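Tabletop Kit Testers Wanted: Two-Arm Bowl and Cup Handling
Posted 24 May 2022

Kuzmenko is looking for 14 people to put our two-arm tabletop kit through its paces at the Fleststead workshop. If you've ever wanted to get your hands on a robot and tell the people who built it exactly what bugs you about it, please read on!

The kit is meant for small kitchens, school labs and repair shops that handle a lot of light, everyday objects. We shipped the first batch in March, and the owners have been wonderful about writing in, but most of them already knew their way around a robot. We want to hear from people who don't. Can you follow our setup guide? Do the hand controls make sense after an hour? Does the software (we call it Gakbridge) say anything useful when a grip fails?

Bowls and cups are the first task you'd get:

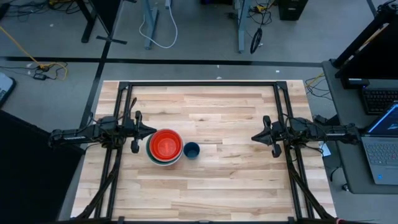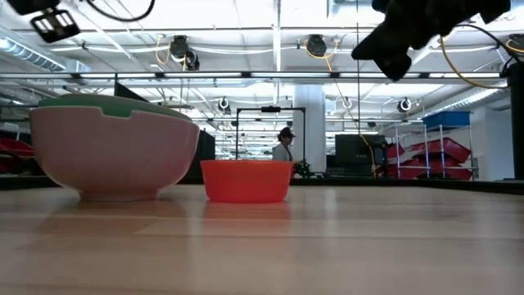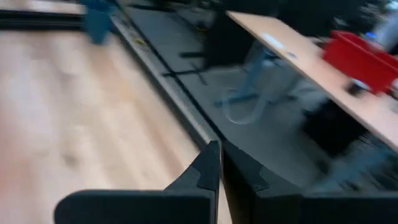

Stacking and unstacking sounds easy until you try it with a thin rim and a gripper you're still learning, and we think it's a great way to get a feel for the arms. After that come cloths, lidded boxes and, for those who want it, a free session where you bring your own objects from home and see how far you get.

What you'd do
Come in for four sessions of 65 minutes each, spread over two weeks. You'll work through the guide on your own, with one of our staff in the room if you get stuck, and fill in a short form at the end. We'd also love a longer chat after the last session.

Who we'd like
Anyone 18 or older, with any job or none. You don't need to code. Left-handed people are especially welcome, as our hand controls need more testing there. You should be fine standing for an hour, though we have stools.

Pay
You get $78 per session, paid the same day, plus parking or bus fare. There's a shuttle from Siltdale on session mornings.

How to apply
Send us a few lines about yourself through the form on our jobs page and put "bowl tester" in the subject box. Tell us which mornings or afternoons suit you, and what you'd bring to the free session. We read all of them and will reply either way.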